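3.2 Seats as holding places

In most of the homes we visited, small things did not travel straight from where they were found to where they were kept. They stopped on the way, and the stop was very often a seat. Of the 60 households in the Skenside survey, more than half named the sofa or an armchair when asked where they put things down while tidying a room. Tables came second. Several people said that a table was already in use, or that things left on it tended to stay there, while a sofa had to be cleared before anyone could sit down in the evening.

Our diary sheets recorded 3054 separate put-downs over the study period. We sorted them by surface and by what happened next, following the scheme set out by Guillot in the earlier Zumel interviews. 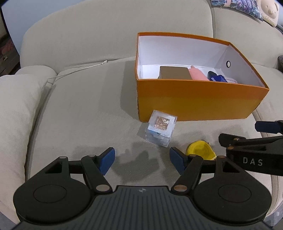 Open boxes change how a seat is used. Once a box is on the cushion, people begin to treat the seat as two zones, one for things that have a destination and one for things that do not. The division is seldom spoken about, and in joint interviews partners sometimes disagreed over what it meant. An orange cardboard box standing towards the back of a sofa seat, with a mix of small things low inside it and a translucent cube and a bright yellow rounded object on the cushion in front, is typical of the arrangement we coded as "box and apron". The apron is the strip of seat between the box and the front edge. Things on it may be waiting to go in or may have been taken out, and a single visit cannot tell us which. We therefore coded position only and left direction to the diary sheets.

Boxes without lids were preferred. People wanted to see what was in them without lifting anything, and four households had thrown the lid away for this reason. Depth mattered less than we expected, although Baudry noted that in deeper boxes the flat items ended up at the bottom and were forgotten.

Packaged goods behaved differently from loose tools. A packet or carton with printing on it was usually recognised at once and sent to the bathroom or kitchen. Tools such as tape measures stayed longer on the seat, as they were often needed again before the tidying was finished.

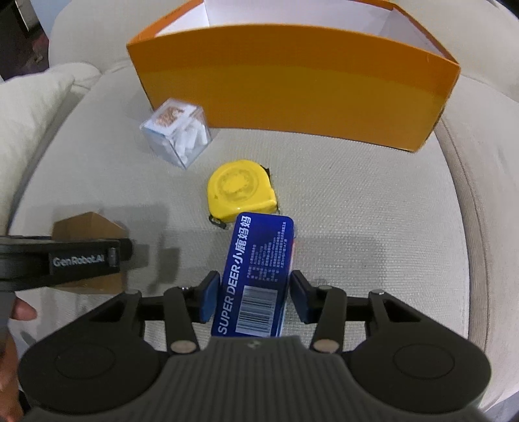

Figure 4. Dark blue box marked "SUPER DEER 小鹿妈妈" on a seat cushion, with a yellow tape measure beyond it.

Eight households kept tools and packaged goods side by side on the same cushion throughout the tidying. In these homes the seat was cleared in one go, normally just before a meal, and the sorting was done at the cupboard.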